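Stage & Screen > Guides > Going to Shows > Lottery and Rush Tickets

Search guides Enter show or venue Go

How to Get Cheap Tickets to a Big Touring Show

Posted Wednesday, November 26, 2025

A touring production of any size arrives in town with two prices. There's the one on the poster, which begins with the word "from" and describes a seat behind a pillar, and there's the one you'll be asked to pay at checkout after the fees have introduced themselves. I've paid both. These days I mostly pay neither, and the method is dull enough that anyone can follow it.

I'll use the Brulier Theatre in Clelville for my examples because it's my local and I know where its radiators are. It has 1,756 seats, of which 916 are on the floor and the rest are up a staircase designed by somebody who disliked knees. Your theatre will have its own numbers, but the habits of box offices are much the same everywhere.

Step 1. Find out what kind of cheap the show offers

There are a few sorts, and they get muddled even by the people selling them.

A lottery is a draw. You put your name in online, usually the day before, and an email tells you whether you've won the right to buy. Note "buy". My first win had me telling the whole office I'd been given free tickets, and I then had to walk that back desk by desk.

Rush is first come, first served, on the day, at the window or through an app. It rewards people who live nearby and have flexible jobs or no shame.

Standing room is sold only when everything else has gone. You get a rail to lean on and a fine view of the ushers.

Then there are late releases, which aren't advertised at all. I'll come to those, as they're my favourite.

Check the theatre's own page first and the tour's page second. If they disagree, phone. The tour's page was probably written three cities ago.

Step 2. Set up your account before you need it

Do this on a quiet evening. Make the account, confirm the email, save a card that hasn't expired, and write the password somewhere you can find it. Lottery winners at the Brulier get 60 minutes to pay, which sounds generous until the email lands during a dentist appointment.

Check your spam folder while you're at it. Mine had been quietly eating winning emails for a whole season, filed between a miracle mattress and a prince.

Enter every member of your party separately if the rules allow it. Most do, provided each person uses their own name and shows their own ID. Entering your cat is frowned upon. So is entering yourself with a middle initial, then a full middle name, then a hyphen. The software is not clever but it has met that one.

Step 3. Pick the right performance

Tuesday and Wednesday nights are your friends. So is any matinee that falls on a nice day, and anything at all in November, when half of Clelville has decided it won't leave the house again until the hockey gets interesting.

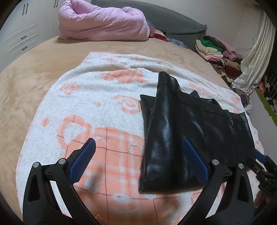
Avoid opening night, closing night, and any performance when the person off the television is in the cast. You can enter, of course. People also enter to win boats.

If the show has a famous number in it, avoid the first weekend after that number has been on the radio. "Dagdag", the acrobatic musical that came through last year, couldn't fill the balcony in its first week and couldn't be had for love or money in its second, all on the strength of one song about a ladder.

Step 4. Work the late releases

Every production holds seats back. Some are for the producers, some are for visiting relatives of the second trombone, and some are kept empty until the crew knows whether a speaker tower will block them. Once the set is up and the relatives have made their excuses, those seats go on sale at the ordinary price, and a handful get marked down.

At the Brulier this tends to happen after lunch on the day. I asked Aileen Magbanua in the box office when exactly, and she said, "When I've had mine."

So look at the seating plan in the early afternoon. Refresh it, go and do something useful, look again an hour later. If you see a pair of good seats sitting alone in a sold-out row, that's a release. Don't text five friends to discuss it. Buy, then discuss.

Step 5. Go to the window

If you can get to the theatre in person, do. Window sales often skip the online fee, and the human being behind the glass can tell you things the map can't. Ask these:

- Which of these seats would you sit in?
- Is anything marked partial view that really isn't?
- Does the row in front have any legroom, or are they going to recline into me out of desperation?

My friend Kavitha Menon swears by the partial view seats on the left side of the Brulier balcony. She saw all of "Sterkerberg" from there and missed only a goat, which she'd been told wasn't very good.

Be pleasant. Box office staff spend their day being blamed for prices they don't set. A polite question at a slow time gets you a long way, and a raised voice gets you row W.

Step 6. Know when to give up

Decide on your top price before you start and keep to it. The resale sites depend on you being tired and a bit sad at half past five. If you haven't got a seat by six, go for noodles and try again the next day.

And don't buy from the man outside. He's been there for years, he has lovely manners, and I've met two people who bought his tickets and spent the evening in the lobby listening to the overture through a door.

Bring photo ID for lottery and rush pickups, and get there half an hour before curtain. The Brulier's coat check is cash only.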